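TP 3 – Mise en service de la pince, cellule textile

On reprend où on s'était arrêtés vendredi. Le bras est référencé, la caméra de poignet répond, reste la pince. Geum-ok Won vous a montré la procédure Medent, je la suis presque à la lettre (je saute juste l'étape du chiffon étalon, elle fait double emploi).

1. Vitesse à 8 % avant toute chose. Oui, c'est lent, et oui, on reste à 8 % !

2. Ouverture à 100, puis on regarde les deux bouts de doigts dans l'image du poignet. Ils doivent arriver presque à la même hauteur. S'il y en a un qui dépasse franchement, on desserre la bride, on recale, on recommence – et on note la valeur dans le cahier Tranddale, pas sur un coin de feuille.

3. Approche au-dessus du tissu, doigts ouverts, sans rien saisir. Je travaille exprès avec du blanc sur du gris, le contraste aide beaucoup pour juger l'écart.
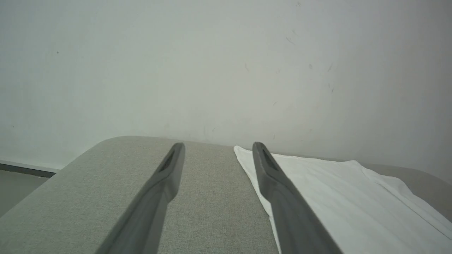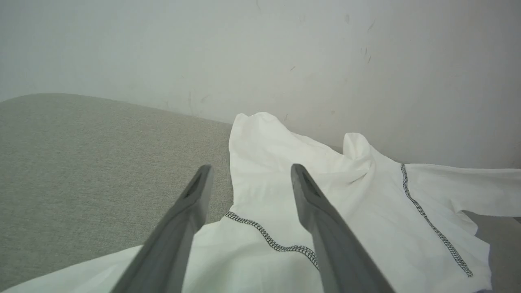
Pince ouverte dans les deux cas, tissu blanc sur support gris.

4. Fermeture à 50, toujours à vide. Écoutez le moteur : s'il force, vous arrêtez et vous m'appelez. L'an dernier on a tordu un doigt comme ça, et la pièce a mis 17 jours à arriver de chez Fimine.

5. Sauvegarde des réglages sous le nom de votre binôme, puis copie sur le poste Yoo. Pensez aussi à la copie – je la vérifie avant de noter !

Contact : secrétariat des TP | Haut de page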